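## 4. Settling in a new mattress

Most guides promise you a perfect bed on the first night. We doubt it. The Ollik arrives rolled and squashed, and it needs time, whatever the advert told you.

1. Cut the outer wrap with blunt scissors. Keep the blade away from the piping.
2. Unroll the mattress on its base, quilted side up, and open a window.
3. Leave it bare for the first day. Sheets can wait.
4. Press each corner with a flat hand. If one is still thin after two days, write down which one before you ring the shop.
5. Brush off any fluff or crumbs before you make the bed.

**Caution:** Do not use a hairdryer to speed things up. You will read that this works – we tried it and saw no difference.
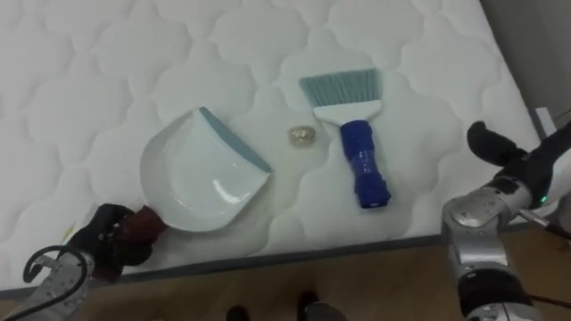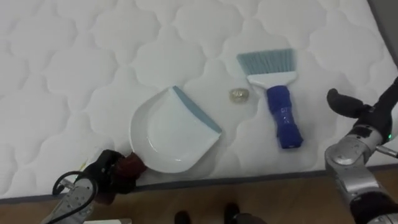

The white quilted top, with a dustpan lying on it.

**Do I need to turn the mattress every month?**

Twice a year is plenty. Swap the head and foot ends in March and again six months later, and don't flip it over, as only one side is padded for sleeping.

**Note on sprays:** Skulia sells a "freshening mist" for 37 pounds. Plain baking soda, left on for an hour and vacuumed off, did the same job for us. If you must use a spray, test it under a corner first.

**Note on toppers:** A topper will not mend a sagging bed. Check the slats before spending money – a gap wider than your hand lets the middle dip, and the warranty may not cover it.

6. Keep the label and receipt together. You will be asked for both.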